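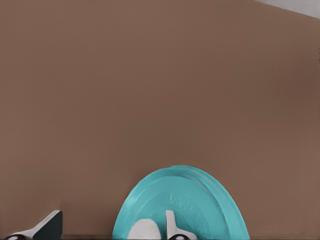
4.2 Coordination of the two arms in simulation

The controller receives one overhead view of the table and one close view for each gripper. In the close views the fingers are large and the object is often visible only in part, so the pose estimate from a single close view can jump between two solutions when the object is round. For this reason we fuse the estimates in the table frame, and we give a close view less weight when the visible outline is short. The weighting was proposed by Annamalai and is implemented in the perception module of Closanura.

Planning is done by Pretum. It keeps a separate queue of motion goals for each arm and one shared list of volumes which are reserved for a limited time. An arm must hold a reservation before it enters a volume. If both arms ask for the same volume, the arm whose object has the larger bounding box goes first, and the other arm waits in its present posture. We also tested a rule where the waiting arm retreats a little, but it made the motion slower and the gripper orientation was sometimes changed without need.

Both arms may carry an object at the same moment, and this is the case which gave us the most difficulty. The first version of the collision model included only the links and the fingers. The held object was added later as a rigid body attached to the gripper, with the orientation taken from the last accepted pose estimate. When the held object is tilted, an error in this orientation moves its far edge considerably, and the planner must keep a larger margin there than at the fingers.

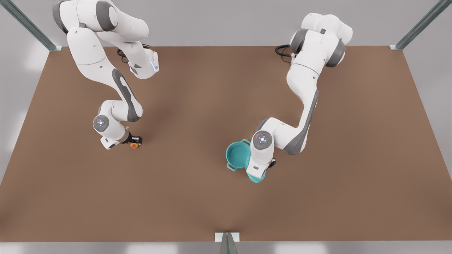 Figure 5. Overhead view of the simulated workspace. One gripper holds a small orange object and the other holds a tilted teal pot.

We ran 1777 episodes with the final collision model. In 1583 of them the planner found a path for both arms without a second request. The remaining episodes needed at least one new request, and in 98 of these the time limit was reached before a path was returned. We looked at the logs of all 98. Most of them begin with a reservation that was released too late, after the arm had already left the volume. A correction of the release condition is now in the development branch, but the numbers given in this section were obtained without it.

The margin around the held object was the same in all episodes. Its effect on planning time is treated in Section 4.3.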